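Chapter 6
Lettering: The Part Readers Notice Last

2020-12-07
By the Stenonitz course staff
Reading time: 6 min
Print this page | E-mail this page

Most people who take up comics want to draw figures. They fill pads with heads and hands, they worry over poses, and then, with the page nearly done, they look for somewhere to put the words. By that point there is nowhere good left. The balloon goes over a shoulder, or it gets squeezed under the panel border, and the letters shrink until they fit.

You will have been told that lettering is "invisible when done well." Treat that saying with some care. It gets repeated in almost every handbook, and it has done a fair amount of harm. Students hear it and decide that lettering doesn't matter, or that any tidy font will do the job. Readers spend a large part of their time on a comics page looking straight at the letters. If those are invisible, it is a strange kind of invisible.

What the saying probably means is that readers rarely stop to praise the lettering. That is a much smaller claim, and we can accept it.

6.1 What a balloon has to do

A balloon tells the reader who is talking, in what order, and how loudly. It also takes up room, and the room has to come from somewhere. Beginners tend to think of the balloon as something laid on top of the drawing. Try planning it as a shape in the drawing, with a weight of its own, from the first rough.

The test is simple. Take one of your own finished pages and cover the words with blank paper cut to the shape of the balloons. Look at where your eye goes. If it skips the second balloon in a panel and lands on the third, the dialogue will be read out of order, whatever you meant.

Some teachers will tell you there is a fixed path the eye follows down a page, usually drawn as a big letter Z. We have our doubts. A reader may well start at the top left in an English-language comic, but a bright face, a tall panel or a heavy black area can pull attention off the path at once. Use the Z as a rough first guess, and then check it on a person who hasn't read your script.

6.2 By hand or by font

This is the question students ask first, and it is usually asked as if there were a right answer. Those who letter by hand will say that fonts are dead on the page. Those who use fonts will say that hand lettering is slow and costs you every time the script changes. Both are describing real problems, and both tend to leave out their own.

Hand lettering teaches you spacing faster than anything else, and we ask for it in the first 2 exercises for that reason only. It won't make your comic more honest or more personal. Plenty of hand lettering is cramped, uneven and hard to read, and its maker is often the last to see it.

Fonts have a different trap. The Viron set used in our sample pages has 2 versions of every capital, so that a double letter doesn't look stamped. That helps a little. It does nothing about bad line breaks, and it won't warn you when a balloon holds too much talk. A short script of 3000 words will look crowded in any font if the pages weren't planned for it.

6.3 The Trasow pages

Through this chapter we return to "Trasow," the short ghost story you met in the chapter on page layout. We chose it partly for its faults. The drawing is strong, the pacing is decent, and the lettering gets in the way from the opening panel on. Two balloons touch where they shouldn't. A whisper is set the same size as a shout. On the last page the tail of a balloon points at a coat rack.

Before you read our repairs, make your own. You may not agree with ours – we argued over several of them, and the coat rack page went through more versions than it deserved.

Keep your roughs from this exercise. You will need them again for the Pillay method in section 6.5, which asks you to letter first and draw second. Many students dislike it. Some of the claims made for it are too large, in our view, but it is worth one honest try before you put it aside.

Before you begin

Have ready a soft pencil, a ruler, tracing paper, and one finished page of your own that you no longer feel protective about.

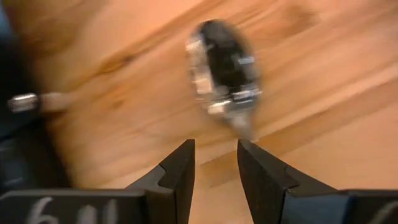 Metal spoon on a wooden surface.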